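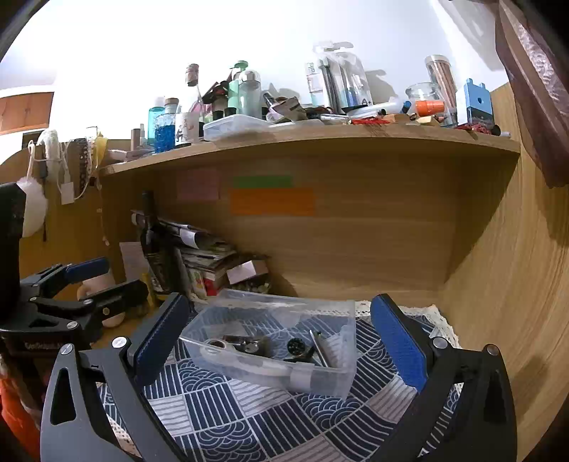 Progress report: open day and demonstration visit
To: Retgate small grants office
From: Embla Wikström, project lead, Lonar
Period covered: March through May

Summary

The open day went better than I dared to hope. We had 63 visitors through the door between 10 in the morning and late afternoon, and for most of that time there was a line at the hand-held gripper table. We had planned the day as a quiet look at our work for local families and a few teachers. It became a hands-on afternoon in which people of all ages tried to pick things up with two black jaws and found out how hard it is!

The demonstration side of the grant is now complete. The follow-up visit to Illeck is booked, and the money left over is listed at the end.

What we set out to do

Your grant paid for a public event where people could see how we teach a robot to handle ordinary household things. In the application I wrote that we would show "the real work, on real desks." I wanted to keep that promise, so we stayed away from foam blocks and painted cubes. The main exercise was sorting from a clear plastic bin, with the kind of bits and pieces that collect in anyone's desk drawer: a knob, a thin metal rod, assorted hardware. The bin sat on a patterned cloth, and there was a full shelf above it with bottles, jars, pens in their packets and a mug. A home desk is a busy place, and our grippers have to cope with that.

How the day ran

Each visitor got a short introduction and then a turn. They held the gripper, opened and closed the jaws, and tried to move one item out of the bin and onto the cloth. We saved the recordings from everyone who gave permission, and those runs will go into the training set along with our own.

The blue pads were the talk of the table. Several people asked if they could feel them before starting, so we began handing a spare pad around in the line. That was a small thing, but it made the waiting much more fun and I would do it again. Children in particular wanted to know why the pads had texture, and one boy compared them to the soles of his gym shoes, which I have since borrowed for my own talks.

The rod was the hardest item by a long way. Leaning against the side of a bin, it gives you very little to get hold of, and most people went in from above, missed, and then tried to pin it against the wall. A retired dental nurse got it on her first attempt by coming in low and slow. We asked her to do it again, she did, and there was applause. The knob was popular too. People liked its shape and usually had it out in a try or two.

In the afternoon we ran the second part, where our trained arm did the same sorting job with visitors watching. It cleared the bin in two of its five runs. In the other three it left the rod behind. I had worried that people would be disappointed, and they were delighted (I think because they had all just struggled with the same rod). The questions after those runs were the best of the day. How does it know when to give up? Does it see through the bin, or get confused by it? The second one is a very good question, and clear walls do cause us trouble. We are now writing a short page on it for the school packs.

The Holovko visit

Five staff members from Holovko came for the last two hours. They run workshops for people with reduced hand strength and wanted to see if the hand-held tool could be useful in a session. They stayed well past closing time. Their main comments were that the grip is comfortable but a little heavy after a few minutes, and that opening the jaws wide takes more effort than closing them. We are looking at the pivots with this in mind and will lend them one tool over the summer.

What did not go so well

The room was too warm by early afternoon and we ran short of chairs. The line also blocked the poster wall, so hardly anyone read the posters. Next time the posters go by the entrance.

The permission forms were too long. Some parents gave up halfway and their children's turns were not saved, which was a pity. We have cut the form to one page.

We also started the arm demonstration late. I had left too little time to set the desk back up after the hands-on session, and things had wandered. One small item was found in a coat sleeve the next morning and has been returned to the bin.

Next steps

In the coming weeks we will clean up the saved runs, add them to our own and train again. I am very curious to see if the low, slow approach to the rod shows up in what the arm does. The team then takes the tools and the bin to Illeck, where the library has offered us its reading room for a day. We will bring the spare pads, the short form and more chairs.

Two schools have asked for a visit after that. It falls outside the present grant, and I will write to you separately once I know what they need.

Budget

Spending is within the agreed amount. Printing cost less than planned and refreshments cost more. The remainder covers travel to Illeck and replacement pads, and receipts are in the attached folder.

Please pass our thanks on to everyone at Retgate who read the application. If any of you can get to Illeck, there will be a gripper ready for you to try.

Embla Wikström
Lonar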